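Washroom Inspection Checklist with Comments – Stidivdale Building
Dec 21, 2018
By Tharun Thampi
2 comments | 14 shares

This checklist covers the ground floor washrooms at Stidivdale. It replaces the version issued in September and should be read with the Brandness cleaning schedule. Each item is marked Satisfactory, Attention or Fail.

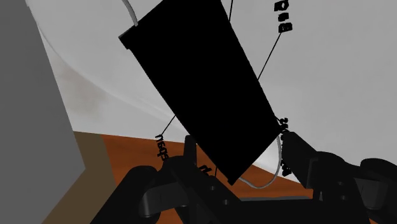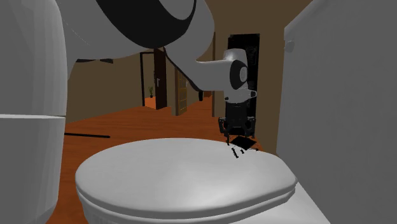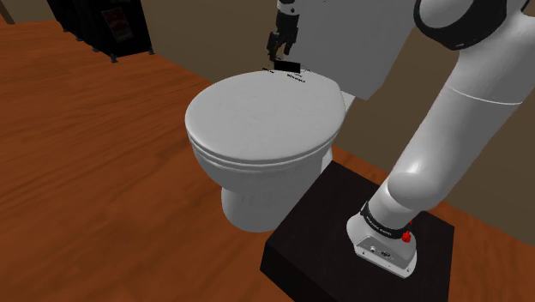 1. Floors and access
Satisfactory. The route from the corridor was clear and the door opened fully. The threshold strip at the Gaete entrance was secure. Wet floor signs must be returned to the store after use – one had been left behind the door.

2. Toilets and seats
Attention. Seat hinges were tested by hand. The hinge in the second cubicle moves sideways and is to be tightened before the building reopens. Pans were firm on their fixings. Lids are to be left closed at the end of each shift.

3. Cisterns and pipework
Satisfactory. No leaks were found at the isolating valves. The overflow in the accessible washroom should be looked at again at the next visit.

4. Hot water
Fail. Water at the accessible basin was too hot for safe use. The mixing valve has been reported to Fodeck, and the hot supply to that basin is to stay off until the valve has been reset and tested. A notice has been fixed to the mirror.

5. Emergency cord
Attention. The cord sounded correctly at the reception panel but had been tied up out of reach. It must hang freely, with the lower toggle no more than 100 mm above the floor. Cleaning staff have been reminded.

6. Lighting and ventilation
Satisfactory. The extractor fan ran on after the light was switched off. The fan cover is dusty and should be washed.

7. Supplies and storage
Satisfactory. Cleaning products were locked away and the data sheets were in the folder. The carton of 200 gloves was opened on the day of inspection. Paper towels are low and 110 packs are on order.

Comments on item 4 should be sent to the inspector in writing. The completed sheet is kept at reception and a copy goes to Fodeck.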